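Moving the shop in my head

Every town has one shop it would riot over, and in Ultilbridge it is the ironmonger's.

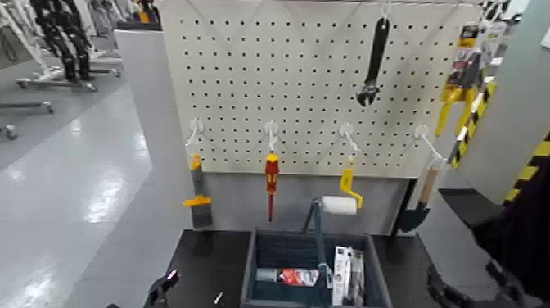

I have been trying to work out when I last bought one screw. I don't mean a bag of them with a cardboard hat, I mean a single screw, chosen by a man in a brown coat from a drawer he didn't need to look at. It must be years. The old shop on Pisharody Lane shut in April, and I have been a nuisance about it ever since, mostly to people who were hoping to talk about something else. What we have now is the pegboard. White board, little dark holes in rows, a hook, an adjustable wrench hanging jaw down, and further along some yellow-handled thing sealed in a blister card that you will need a second tool to get into. I have nothing against pegboard. You can see what's there, and you can see what isn't. But you can't ask it anything, and asking was most of what I went in for.

My tap, for instance. The kitchen tap has dripped since before Christmas and I know exactly what it wants, it wants a washer, and I know the size of the washer because I have the old one in my coat pocket, where it has been turning up in my change. In the old shop this would have taken four minutes, three of them about the weather. I would have put the washer on the counter, there would have been a small intake of breath, and I'd have been told that I had been overtightening it. I had been. Everyone in Ultilbridge overtightens, apparently. It was said of us as a town.

Instead I drove to the Starnus on the bypass. Starnus claims on its banner to stock 3,000 lines for the home, and I believe it, having walked past most of them. They had washers. They came in a mixed box of 710, in a clear plastic case with compartments, and mine was not among them. I know that because I bought it. I am now the owner of 710 washers and a dripping tap, and when I am gone somebody will have to deal with the box.

The girl on the till was very nice about it. She said I could bring them back if the seal wasn't broken, and then we both looked at the seal.

I should be fair about the old place, as I notice it gets better every week it stays shut. It was dark. It smelled of paraffin and dog, and there was no dog. It closed for lunch at whatever time you arrived. If you asked for something made after decimalisation you were sent to the back to look for yourself, and the back was where they kept the step. I once waited twenty minutes behind a customer who was having a hinge explained to him, and I remember thinking, quite clearly, that a big modern shop with a car park would be a fine thing. So I suppose I got what I asked for, which doesn't happen often.

Nor was I much of a customer. I've done the sum. Over all the years I lived round the corner I don't suppose I spent 800 pounds in there, and a good deal of that was one lawnmower. The rest was string, fuses, and mousetraps (two, the same mouse). You can't keep a roof on with that. Half of those who signed the petition hadn't been in since the hosepipe ban. It got 1,000 signatures all the same, and if each of us had bought a bucket there might have been no need for it.

The premises are being done up. There has been brown paper over the windows for weeks, and the sign writer has got as far as JEDANO, so either it is finished or there is more to come. The bakery says sandwiches. My neighbour says tanning. I'd settle for either if they kept the bell on the door, a proper one on a spring that went off like a fire drill and went on jangling well after you had reached the counter.

Meanwhile I have put a flannel in the sink under the tap, so it drips without making a noise. It's a decent flannel, blue, and I have hopes of it lasting until the summer. There is also a plumber in the next village who I'm told will come out for a washer if you let him do it on the way to something else. I rang and left a message. I said I had my own washers — 710 of them — and he hasn't rung back.

If anybody reading this needs one, do ask. They are all sizes but mine.

Posted 20/02/1999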